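Flelar input timing, notes after the 3/7/23 patch

I play Flelar on a keyboard at 48 Hz, which is an odd refresh rate, but the old monitor won't hold anything higher. The patch moved jump buffering from the render loop to the physics tick, so presses made in the last two ticks before landing now register.
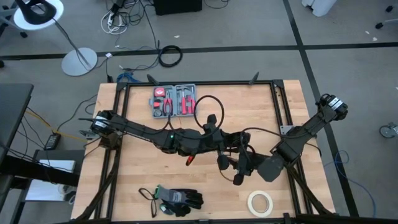

The wall kick still reads on key release. Jianguo Dai reported this in December and the behaviour hasn't changed. My best score on the Firnport course is 2177, with colour flashes disabled.

Settings I changed:

1. Vertical sync off.
2. Buffer window set to 7.

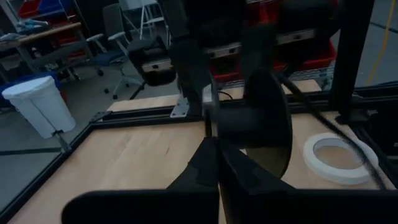
3. Ghost replay off, as it drops frames near the harbour section.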